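Search this site
Enter keywords
Print this page | E-mail this page

The grey chair by the bed

I have been promising a page about the armchair since January, and Josiane Langlois has now asked me for it twice, so I had better get on with it. Regular readers will know that the back bedroom has been my slow project for a good long while. It was a box room, then a sewing room, then a place where everything went when visitors were due, and now at last it is a room where a person can sleep, and — more to the point — a room where a person can sit down with a cup of tea and shut the door.

The chair came first and everything else has had to fit in with it. I found it at Gomberg, at the far end of the upstairs floor where they put the ones that have been sat in by customers, and it was marked down by 60 pounds. I went home without it, thought about it all through supper, and rang them on the Friday to ask if they would hold it for me. They would, bless them. Igor Gajdoš from across the road helped me up the stairs with it, and we only had to take one door off.

What I like best is the cloth. It is a speckled sort of grey, thick and a bit felty to the hand, and it changes a good deal with the light. On a dull morning it looks quite charcoal, and when the sun gets through the blinds it goes much softer, almost lavender. I had carried a swatch of something far bluer about in my handbag for weeks, and I am very glad now that I never ordered it.
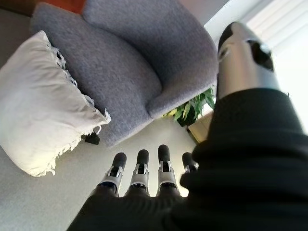

The grey armchair with its fringed white companion, and a bit of greenery beside the arm.

The fringe has divided opinion! Seo-ah Ok, who has much better taste than I do and has never once made me feel bad about it, thinks a cushion ought to have a clean edge and be done with it. I do see what she means, but a rounded chair with a plain square cushion looked rather stern to me, like something in a dentist's waiting room, and a few tassels cheered it up straight away. I have tried it flat on the seat, leaning against the back, and slumped over to one side, and I still change my mind most days. If you want yours to stand up nicely, give it a good thump on each side before you set it down, then run your fingers along the fringe so that the threads all fall outwards. They will tangle again by teatime. Mine always do.

Remedios Bautista wrote to ask where it came from, and the answer is the Leckie sale, 21 pounds, and I believe they had a smaller one as well if you can get there before they sell out. It does want a gentle wash. I put mine inside an old pillowcase with the top tied in a knot, on the coolest setting, and let it take its time drying over the banister. The fringe came out looking like a wet spaniel, but a patient half-hour with a wide comb put most of it right.

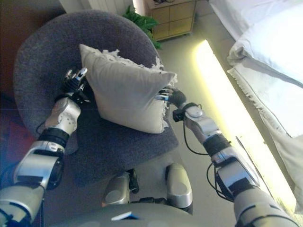 The bed was the next puzzle. I had a patterned cover on it for years, a present from my aunt, and it fought with the chair from the first day. In the end I put it away for the winter and went for white on white, with a fringed edge hanging down at the side so that the two corners of the room had something to say to each other. It is a very forgiving way to dress a bed. You can throw it over in a hurry and it looks as though you meant it.

The light wooden chest of drawers I have had since my first flat. It used to be in the hall full of gloves and candle ends and is much happier against the wall in here. I measured the space at 57 inches and was certain that the chest and the chair would never both go in, and I moved them back and forth so often that Kenneth Dela Peña, who was meant to be looking at the radiator, came and told me to put the plant between them and stop fussing. He was quite right. The leaves fill that awkward gap, and I water the poor thing more often now that I can see it from my pillow.
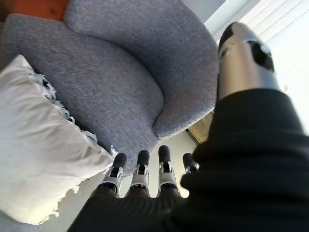
I do most of my reading in the chair before lunch, with the slats of the blind tipped so that the brightness goes up towards the ceiling and I can still see the page. If the glare gets too much I simply turn the chair a little. It is deep enough to tuck your feet up, and the back curls round you on both sides, so that even a short sit-down tends to become a long one. I had meant to finish a library book and write to my cousin one morning last week, and I got as far as page 46 and did neither.

There is still a lamp to find. I have had my eye on one at Altatgate with a pleated shade, though it may be too tall, and Josiane has offered me the loan of hers to try for size. I shall put up another picture or two once that is settled, and in the meantime do keep sending me your own reading corners. I love seeing them, tangled fringes and all.

Print this page | E-mail this page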